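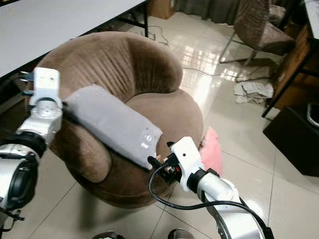
NOTES FOR THE OPEN DAY TALK

Print | E-mail

Slide 1. Leave it up while people find seats. Say nothing for a bit. Everyone will look at the pillow.

Then: this is the Skulaveo demo at Guditia, Saturday afternoon. Two arms, two grippers, one gray pillow, one brown armchair. Ask who made their bed this morning. Expect few hands.

Point out the grip: one gripper at each end of the pillow. Sounds obvious. Soft things sag and wrinkle, and a pillow has no handle. Mention the two little buttons or snaps near the tip, someone always asks.

Slide 2. Numbers, quickly. 437 visitors through the door. 1579 practice runs logged before we let any of them in. The Jenis people had asked for 2000 and were told they could come and do the rest themselves. (Pause. If no laugh, move on.)

Slide 3. What visitors asked. Top of the list: does it do laundry. Second: can it do the stairs. A boy of six wanted to know if it gets bored. I said I did.

Slide 4. What we'd change. Longer slots, fewer speeches, mine included. More chairs for the public, as the best seat in the place was taken by a pillow.

Questions. Stop at ten to four, the Sánchez bus won't wait.

Print | E-mail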